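Section 6. Ball Stock: Setting Up the Cart, Sorting, and Storage

6.1 Scope

Use this section when you put a new Kolero ball cart into service and when you sort practice balls at the Flores courts. It applies to standard yellow felt-covered tennis balls. Foam balls and low-compression training balls are kept in the Jolura cabinet and are covered in Section 2.

Match balls in unopened cans are outside this section. Once a can is opened, its balls are treated as practice stock from the next sorting session onward.

6.2 Before You Start

You will need:

- The cart frame, four casters, basket, divider, and lid
- The hex key supplied with the cart
- A dry, stiff nylon brush
- A clean cotton cloth
- A black permanent marker
- Three empty bins, labeled KEEP, DRILL, and DISCARD
- One ball from a newly opened can, to be used as the reference ball
- The stock sheet for the current month

Clear a section of hard, level floor near a wall. Carpet and rubber matting are not suitable for the bounce check.

6.3 Assembling the Cart

1. Turn the cart frame upside down on a cloth or a flattened carton.

2. Push one caster stem into each leg until the stem clicks. The two locking casters go on the handle side.

3. Turn the frame upright and lock both casters.

4. Set the basket in the frame with the cutout facing the handle. The rim must rest on all four corner brackets.

5. Insert the corner screws by hand. Do not tighten any screw until all four are started.

6. Tighten the screws with the hex key, working diagonally from corner to corner.

7. Slide the divider into its channel. The tab on the divider faces down.

8. Hook the lid over the rear rail and close it. The lid should drop under its own weight. If it binds, loosen the two rear screws a quarter turn, shift the basket, and tighten again.

CAUTION: Keep fingers clear of the divider channel when lowering the lid.

Note: Carts made before the Sirkau basket was introduced have no divider channel. On those carts, keep one grade of ball per cart and mark the grade on the handle tag.

6.4 Loading

The basket holds 314 balls when the divider is removed. Filled to that level, the load weighs almost 19 kilograms, not including the frame.

1. Lock the casters.

2. Fill the side nearest the handle first.

3. Stop loading when the balls reach the lower edge of the rim. Balls above the rim keep the lid from closing and will roll out when the cart crosses a threshold.

4. Close the lid, then release the casters.

CAUTION: Do not lift a loaded basket out of the frame. Remove balls until the basket can be handled easily, or have a second person take the other end.

CAUTION: Pull the cart on ramps. Do not push it downhill from behind.

6.5 Preparing Balls for Sorting

Balls must be dry before they are checked. Damp felt adds weight and gives a low bounce, and the result cannot be compared with the reference ball.

1. Spread damp balls in a single layer on a mesh shelf at room temperature. Leave them overnight.

2. Do not use a clothes dryer, heater, or direct sun.

3. Brush off clay, sand, and leaf matter with the dry brush. Use short strokes in one direction.

4. Wipe the ball with the cotton cloth. A lightly dampened cloth may be used for mud, but the ball then goes back to the drying shelf.

5. Leave cold balls indoors until they reach the temperature of the reference ball.

Note: Loose fibers on the surface are normal and are not a defect. Do not trim, singe, or shave the felt.

6.6 Checking a Ball

Carry out the checks in the order given. A ball that fails a check is placed in the bin named in that step and is not checked further.

1. Shape. Roll the ball slowly across the floor. If it wobbles or curves sharply on a level surface, place it in DISCARD.

2. Seam. Turn the ball until you have followed the whole seam. The seam is one continuous curve and returns to its starting point. If it is split or has lifted far enough to catch a fingernail, place the ball in DISCARD.

3. Felt. Look for bald patches and for felt that has come away from the core. Detached felt goes to DISCARD. A bald patch smaller than a thumbnail goes to DRILL.

4. Squeeze. Press the ball firmly between thumb and fingers, across the middle. Repeat with the ball turned a quarter turn. Compare with the reference ball. If it gives noticeably more in either position, place it in DRILL.

5. Bounce. Hold the ball under test and the reference ball at shoulder height, one in each hand, and release them together. Do not throw them down. If the test ball rises clearly lower than the reference ball, place it in DRILL. If it makes a dull or cracked sound, place it in DISCARD.

6. Place all other balls in KEEP.

Note: Worn or missing print does not change the grade. Lettering rubs off well before the ball loses pressure, and a ball with sharp print can still be flat.

Note: Replace the reference ball at the start of each sorting session. The old reference ball is checked and graded with the rest.

6.7 Marking

1. Put one dot on each DRILL ball with the permanent marker. Place the dot on the felt, away from the seam and away from any printing.

2. Let the ink dry before the ball is returned to a basket.

3. Leave KEEP balls unmarked.

4. If a ball already carries a dot and now passes every check, leave it in DRILL. Dots are not removed.

Balls carrying another club's mark go in the tray beside the Jolura cabinet. They are not entered on the stock sheet.

6.8 Storage

- Keep carts indoors, out of direct sun, with the lid closed.
- Do not store balls next to solvents, line paint, or fuel.
- Keep KEEP and DRILL balls on opposite sides of the divider. KEEP is always the handle side.
- Do not put damp balls back in the basket.
- Do not place ball machines, rackets, or bags on the lid.

Balls in the DISCARD bin may be cut for chair feet or sent for recycling. Cut balls must not go back into any basket.

CAUTION: Hold a ball in a vise when cutting it. Do not hold it in the hand. Wear eye protection.

6.9 Recording

Enter the date of the session, the cart tag, and the quantity moved to each bin. Round nothing. Stock sheets for February use the revised layout, with a separate column for DRILL balls returned from the teaching courts.

If a cart falls short of its listed quantity, check the fence line and the drain covers before changing the sheet. Send corrections to Milagros Henao, along with the cart tag.

6.10 Common Problems

Lid does not close.
The basket is overfilled or is not seated on all four brackets. Remove balls to below the rim, then press down on each corner.

Cart pulls to one side.
A caster stem is not fully inserted, or felt fibers have wound around the axle. Empty the cart, turn it over, and clear the axle with the tip of the hex key.

Many balls fail the bounce check in one session.
Confirm that the balls are dry and at the same temperature as the reference ball. Open a second can and compare the two new balls with each other before continuing.

Balls pass the bounce check but players report uneven play.
Grades have been mixed. Empty both sides of the basket and look for dots.

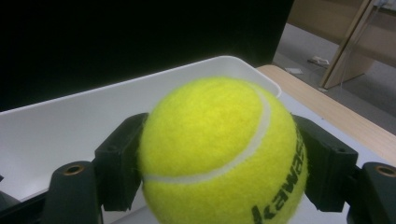

Flores Courts, Equipment and Ball Stock Team

Surface terms used in 6.6: the felt is the fuzzy yellow-green cover, and the seam is the curved white line that runs across it. The maker's print, shown with the letters "Kawasa" facing out, is dark and follows the curve of the ball. Record the make only if the print can be read without guessing. Otherwise leave the column blank.

Related items
Section 2. Foam and Low-Compression Balls
Jolura Cabinet: Shelf Layout and Keys
Kolero Cart: Replacement Casters and Screws
Sirkau Basket: Fitting the Divider to Older Frames
Stock Sheet, February Layout

Last updated: January 22, 2025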